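Workshop Tips: Planning Software for a Robot That Sorts a Messy Table

August 28, 2020
Posted in Workshop Tips
214 shares | 49 comments

Many readers of this page have a small robot in the workshop now, and they write to me that the arms are good but the software gives them headaches. I had the same headaches the whole of July. These are the tips I collected while I was teaching our two-handed machine to clear a table of groceries. Most of them cost no money, only patience.

Start with the list of things, before any code. I keep a plain text file with one line for each object: a short name, the shape, and which grasp I want. My file has 145 lines at the moment. When the perception program gives a strange label, I look first in this file, and very often I find that I wrote two names for the same jar.

Do not let the detector and the planner share one clock. In Fesa, the small planner that I use, you can set how old a detection may be before it is thrown away. I had it on two seconds and the hand was reaching for places where the bottle had been before. Now it is on half a second and this trouble went away.

Transparent things need their own rule. A depth camera looks through clear plastic and reports the table behind it. I use the color image to find the outline, and I give the planner a simple cylinder with a little extra on every side. It is a rough method – but the fingers stop crushing the bottle.

Mark the carpet or the cloth in your table model as soft. If the planner believes the surface is hard, it stops the fingertips too high and then thin boxes cannot be picked up. I allow three millimeters of contact in Paratetti, our force control module, and I lower the speed to 20 percent for the last part of the way down.

Plan the order from the top of the pile. It sounds simple, but the first version of my program took the nearest object each time, and it pulled a box from under a jar. Ask the planner what rests on what, and if it is not sure, it should take the higher one first.

Give each hand its own side and one shared zone in the middle. Only one hand may enter the shared zone at a time. With a full table like mine, packages and bottles at the left edge, drinks at the right and a dense pile between them, this rule prevents most of the collisions.
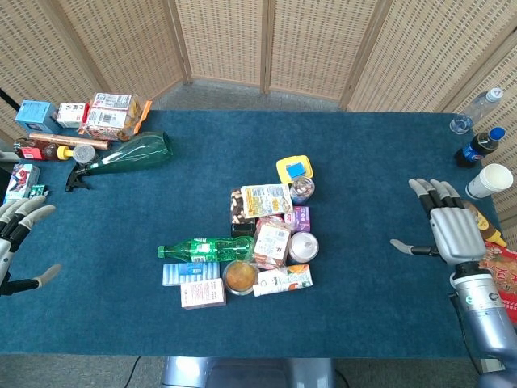
The lock for the shared zone should be released when the wrist is out, and for this you must check the measured position. My first lock was released when the command was sent, so for a short moment both hands believed they were alone.

Save every failed attempt in a folder with the date and the version of the software. I use the viewer from Vivura to play them again at slow speed. Look at the planned path and the measured path together. If they separate early, it is control. If they stay together and the hand still misses, look at your camera calibration.

Write down the old value before you change a setting. I put a paper notebook near the keyboard for this, and it is used more than any other tool I have.

Next time I will write about cable guides for the Ogilvie bench.

Get our workshop tips by email every second week. You can unsubscribe at any time.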